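ホーム 話題 通知 保存済み リスト 設定
投稿を検索

1/
Firisの右腕、やっと戻った。忘れる前に全部書いとく。長い。整備メモなので興味ない人はミュートで。

2/
Firisはうちの双腕セルの名前。黒い3Dプリントの腕が左右に出てて、テープのロールを取ったり置いたりするやつ。Usdaleの二階、奥の部屋。10月に入ってから右の調子がずっと変だった。

3/
症状。つかみに行くと指先が狙いより手前で止まる日がある。止まらない日もある。これが一番いや。毎回ずれるなら補正で終わるのに。

4/
最初に疑ったのはソフト。Plirkow(動作を組むやつ、社内製)を更新した直後だったので。Inèsに前の版へ戻してもらった。変わらず。半日つぶした。ごめんInès。

5/
次に疑ったのが位置合わせ。やり直した。直った。翌朝またずれた。この時点で機械側だとほぼ確定。もっと早く手で触ればよかった。

6/
電源落として手で揺すった。手首のところ、コクッという。音はしない、指に来る感じ。左は来ない。右だけ。

7/
で、ここから分解の話。順番どおりに書くので、次にやる人(たぶん自分)はこのままなぞって。

■ 外すまで

8/
腕を止める。Plirkowの画面で止めただけだとサーボが力を持ったまま。主電源まで落とす。落とす前に腕を手で支える。片手で。もう片方でスイッチ。届かない人は二人で。

9/
支えないと落ちます。一度落とした。指先が布に刺さって小さい穴があいた。穴は裏から当て布してある。

10/
ケーブルを先に逃がす。細い黒いのが腕に沿って来てるやつ。コネクタは引っぱらない、爪を押してから。爪、固い。マイナスの小さいのでこじったら欠けるので指でやる。爪切った直後はやらない方がいい。

11/
ケーブルに番号札をつける。マスキングテープにペンで十分。前回つけずに外して、戻すとき二本入れ替えた。動かした瞬間に手首が逆向きに回って心臓止まるかと思た。

12/
手首のカバーのねじ。長さが違うのが混じってる。紙に腕の形を描いて、その位置に刺していくのが一番早い。Ro-unに教わったやり方。皿に入れるとぜったい混ざる。

13/
ブラケットは最後まで外さなくていい。サーボの頭が見えるところまで開けば足りる。全部ばらすと組み直しの水平出しからになって一日仕事。

■ 原因

14/
サーボの出力軸と手首をつないでるねじ。緩んでた。一本だけ。あと相手側のプリント部品、ねじ穴のまわりが白っぽくなって潰れかけ。

15/
つまり、ねじが緩む→遊びが出る→穴が広がる→締め直してもまた緩む。前に誰かが締め直してる形跡があった。誰かって自分かもしれない。記録がない。

16/
記録がないのが本当にだめ。なので今回からノートを置いた。紙のやつ。セルの横。触ったら書く。共有ドキュメントは誰も開かないので紙。

17/
部品はBarredoに頼んだ。データ送って二日。前の材料より少し粘るやつにしてもらった。値段はちょっと上がった。まだ請求書見てないのでこわい。

18/
待ってる二日間、左腕だけで回してた。Rosineがつくった片腕用の手順がそのまま使えた。去年「いらないでしょ」と言ったのは自分です。撤回します。

■ 組み直し

19/
新しい部品、まず穴を見る。プリントのカスが残ってるとねじが斜めに入る。ドリルの刃を手で回してさらう。電動はだめ。溶ける。

20/
ねじはゆるみ止めを使う。ただし樹脂に直接つくと割れるタイプがあるので、容器の裏をちゃんと読む。棚の右側にあるのが使っていい方。左側のは金属専用。ラベル貼っときました。

21/
対角に少しずつ締める。一本ずつ本締めすると傾く。傾くと指先でかなり効く。根元のちょっとが先端でおおごとになる、腕はそういうもの。

22/
指。左右をぴったり閉じて明かりにかざす。隙間が先端側にだけ出るなら取り付け角。根元側だけなら指そのものが反ってる。今回は先端側。締め直しで消えた。

23/
指を閉じたまま長時間置かない。樹脂がへたる。帰るときは開いた姿勢で止める。これも紙に書いてセルに貼った。Thursdayの夜に閉じたまま帰った人、見てますよ。自分です。

24/
ばねの入ってる黒いブロックのところ。枠の横が開いてるので、ほこりと布の毛が入る。エアで飛ばす。そのあと綿棒。油はささない。油さすと毛を呼んで次の週もっとひどい。

25/
ばね本体は目で見るだけ。コイルの間に何か挟まってないか、端が枠に当たって削れてないか。替えは引き出しに一個ある。使ったら注文して。

26/
ブロックの端から小さいねじが出てるところ、あそこは触らない。ほんとに触らない。前に回されて元の位置がわからなくなった。今は白ペンで合わせ線を引いてある予定。予定です。まだ引いてない。明日引く。

27/
ケーブル戻すとき、たるみを残す。腕をいちばん伸ばした姿勢にして、そこでまだ少し垂れてるくらい。ぴんと張ると見た目はきれいだけど、動くたびにコネクタが引かれる。

28/
逆にたるみすぎると指に引っかかる。やった。指がケーブルつかんで自分で自分を引っぱってた。笑ったけど線が一本だめになった。

29/
結束バンドは締めすぎない。爪が入るくらい。余りは根元で切る。切り口が尖るので、やすりで一回なでる。腕に傷つくった人がいるので(Ro-un)。

■ マーカー

30/
黒い四角に白い模様のやつ。グリッパーの外側に貼ってある。これがずれると見てる側は腕がずれたと思う。腕は悪くないのに。

31/
剥がれかけは角から来る。爪で角をなぞって、引っかかったら貼り替え。押さえて戻すのはなし。糊が死んでるのですぐまた浮く。

32/
貼る面はアルコールで拭いて、乾くまで待つ。待てない。いつも待てない。今回はタイマーかけた。

33/
印刷は社内のレーザーで。光沢紙はだめ、照り返して読まなくなる。つや消しのシール用紙。サイズは印刷設定を100%にする。「用紙に合わせる」になってて98%で出てたのが夏のトラブル。全部やり直しになったやつ。

34/
貼り替えたら必ずPlirkowに登録し直し。見た目同じ位置でも同じじゃない。登録を飛ばすと、ものすごく自信ありげに空振りする。

■ 布とトレー

35/
布。緑っぽいやつ。しわがあってもいいけど、山になってるのはだめ。ロールが転がるし、指が先に布に触る。朝いちで手でならす。アイロンは週一。誰もやらないので自分がやってる。

36/
洗うと縮むかと思ったけどそうでもなかった。色は少し抜けたかも。比べるものがないので気のせいかも。青緑のテープが布と似てて見にくい、というのはカメラじゃなくて人間の感想です。

37/
トレー。白い、角の丸いやつ。縁が立ってる。ここが地味に大事で、縁に指先が当たると手首に全部来る。今回の穴の潰れも、元をたどるとこれだと思ってる。証拠はない。

38/
なのでトレーへの入り方を変えた。前は斜めに一直線。今は一回上で止まって、それから降りる。遅い。Chun-yinには遅いと言われた。知ってる。手首がもげるよりいい。

39/
組み直したあとの一回目は必ず手を電源のところに置いてゆっくり。速度を一番下まで落として、トレーの上まで。指は開いたまま、白テープの手前で。
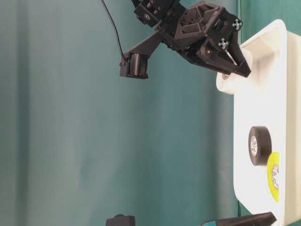 ■ 合わせこみ

40/
ここからPlirkow側。まず原点。腕を畳んだ姿勢で登録。手で畳むときに肘を押さない、手首も持たない。根元の太いところを持つ。

41/
次にマーカー読ませる。読めないときは照明。窓のブラインド。午後三時すぎると西日が入って白が飛ぶ。閉める。毎日忘れるのでこれも紙に書いた。セルの横が紙だらけ。

42/
そのあと布の上の決まった点に指先を持っていく。点は布じゃなくて台に打つ。布は動くので。布をめくって合わせて、戻して、もう一回。面倒でも二回やる。布の厚みぶんがあるから。

43/
今回は一回目で素直に入った。びっくりした。ふだんは三回くらいやる。部品が新しいってすばらしい。

44/
左も一応同じことをやった。左は何も悪くないんだけど、右だけ合わせると受け渡しのときに喧嘩する。両方いっぺんが原則。

45/
左の指も開けて中を見た。きれい。左はあんまり使われてないのかもしれない。手順の組み方が右利きなんだよな。組んだの誰だろう。Rosineは左利きだからRosineじゃない。

■ 試し

46/
テープのロールで試す。硬さがちょうどいいし、つぶれても惜しくない。床に落としてもまあ平気。下の階の人は平気じゃないらしい。すみません。

47/
色で差が出る。色というか減り具合。使いかけは細いのでつかむ幅が違う。新品ばっかりで試すと本番で困るので、わざと混ぜる。

48/
立てて置いたのと寝かせて置いたのも混ぜる。寝てる方が難しい。指が台に近いので、高さがちょっと狂うとすぐ布を噛む。さっきの穴の話。

49/
204回まわした。落としたのが11回。緩んでたときの記録がちゃんと残ってないので比べられない、が、体感はぜんぜん違う。ノート置いたので次からは比べられる。

50/
落としたのは寝てるやつが多い。指の先が丸まってきてるのもあると思う。指先はまだ替えてない。Barredoに次まとめて頼む。

51/
途中で一回とめて、手首を揺する。コクッがないか。ない。もう一回。ない。うれしい。こういうのは途中でやらないと意味ない、終わってからだと温まって渋くなってるのでわからない。

52/
サーボの温度も手で確認。ケースに指の背を当てて、じっと当ててられるなら可。ちゃんとした温度計が欲しい。申請は出してある。出したまま。

53/
両腕出した状態。右が白いテープのところに行ってる。布の上にほかの色も置いてある。

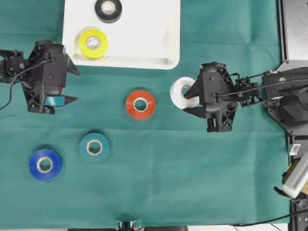
Firis、左右とも復帰。右の指と白テープ。

54/
トレーに黒と黄色が入ってて、布の上はオレンジっぽい赤と、例の青緑と、青。青緑が布に埋もれて見えるの、写真だとよくわかるな。

■ 残りの宿題

55/
指先の予備を注文。ばねブロックの合わせ線。右のケーブルの外皮、こすれてる気がするところがあるので保護チューブ。チューブの径を測る。測るものを探す。

56/
あと六角レンチ。一番細いのがまたない。借りた人は返して。怒らないから。ほんとはちょっと怒ってる。

57/
右下の配線まわりも片付けたい。布の端にケーブルが這ってて、布を替えるたびに引っかける。台の縁に留めるだけでだいぶ違うはず。これは週明け。

58/
点検の間隔どうするか。毎朝:布、マーカーの角、手首を揺する。これで終わり、コーヒー落ちる前に済む。週一:ばねのところの掃除、ねじの合い印を見る。月一:位置合わせ全部。

59/
ねじの合い印は今回全部入れた。ねじ頭から部品にかけて白い線一本。ずれたら線が切れるので見ればわかる。ペンは塗装用の細いの。水性はこすれて消える。消えた。

60/
Ánhさんから「締め付けトルク決めないの」と来た。決めたい。小さいトルクドライバーが高い。今は「軸の短いドライバーで指三本、止まってからちょっと」です。伝わらないのはわかってる。

61/
追記。手首のねじ、樹脂に直接じゃなくて金属のインサート入れたらどうかという話も来てる。次の部品で試す。肉厚が足りるか不安。データ直すの自分なので腰が重い。

62/
追記もう一個。Chun-yinがトレーの入り方、止まる時間だけ短くしてくれた。これなら文句ない。前より速い気もする。測ってない。

63/
訂正。10/で爪は指で押すと書いたけど、根元側のコネクタは押すんじゃなくて横にずらすタイプだった。押すと割れます。割る前に気づいてよかった。

64/
訂正その2。20/の棚、右左が逆だったかも。ラベル見て。棚の向きを誰か変えてない?

65/
今日はここまで。腕は開いて止めた。確認しましょた。電源も落とした。ブラインドは忘れた。

投稿を検索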